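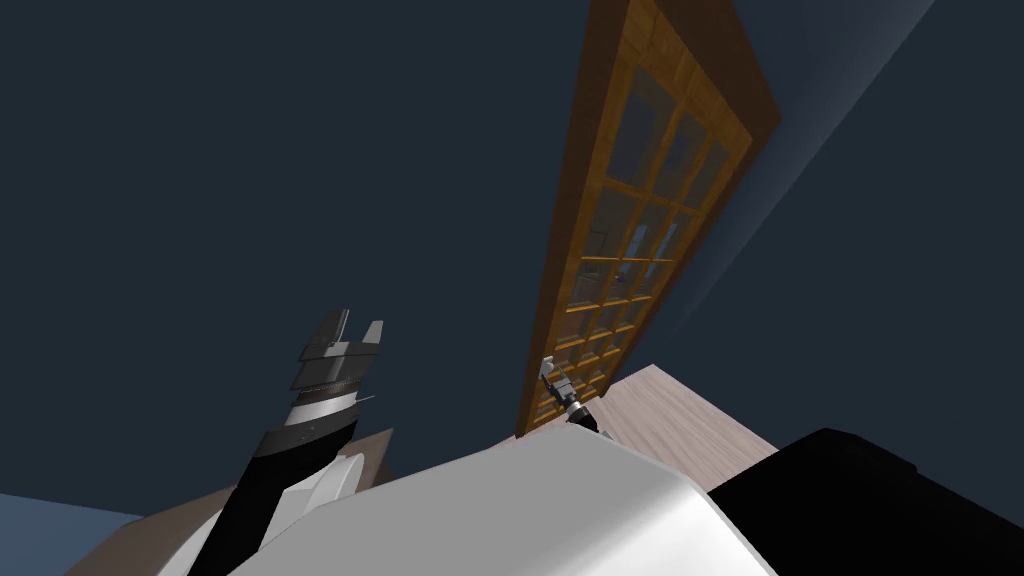 Sharpness is the first thing a salesman talks about and the last thing an audience complains about, Oleksandra Sirko told a room of first-year students in Colisthorpe, and she went on to say that in all her years of pulling focus she had never heard a viewer leave a theater grumbling about corner resolution. Out-of-focus faces, yes. Muddy sound, all the time.

Chapter 6
Stabilizers, Gimbals and the Promise of Smooth Movement

Her remark was made about lenses, but it fits the subject of this chapter even better. Camera support is sold with big words. A gimbal is "fluid." A vest and arm make the operator "weightless." A tripod head has "silky" drag. None of these words can be measured, and you should be suspicious of a spec sheet that leans on them.

Start with what a motorized gimbal does. Small sensors notice that the camera has tilted, rolled or turned, and motors push back against that change. Three axes are covered in most models. Walking, however, also makes the camera bob up and down, and a three-axis gimbal has no motor for that. The bounce stays in the shot unless the operator learns to bend the knees and roll the feet. Many student films show this clearly: the horizon is level and everything heaves like a boat.

Then there is payload. Makers print one number, and buyers read it as a promise. Melati Sopacua and Kamarul Tuhumury put this to the test at the Wibisono workshop with a Tuson handheld gimbal. They loaded it with a camera and lens that came to 1430 grams, well under the printed limit. With a short lens it behaved. With a longer lens of the same weight, the front of the rig dipped and the motors began to buzz, and after 12 minutes the unit shut itself off. The weight had not changed. Its distance from the center had, and the box said nothing on that point.

You will also read that software stabilization has made all of this hardware pointless. Treat that claim with the same care. Software works by cropping into the picture and shifting what is left. It cannot remove blur that was recorded in each frame when the camera shook, so a clip shot at a slow shutter speed may come out steady and smeared at once. That looks worse than honest shake to most people, though Zulkifli Jugah disagrees and has said so at length in the Wukik newsletter.

Does smooth movement help a film at all? Sometimes. A long walk down a hallway can gain a great deal from it. A quarrel across a kitchen table may gain nothing — and the hour spent balancing the rig is an hour taken from the actors.

In this chapter we look at tripods first, then sliders, shoulder rigs and gimbals, in rising order of price. The order is on purpose. Before you move on to each new tool, try the exercise with the cheaper one and watch the result on a large screen. Small screens hide shake.

Terms to know before you read on: axis, payload, drag, counterbalance, crop factor, rolling shutter.

6.1 The Tripod

A tripod has two parts that are often bought as one, the legs and the head. Put your money in the head. Cheap legs can be weighed down with a sandbag, but a head that sticks at the start of a pan will stick on every take.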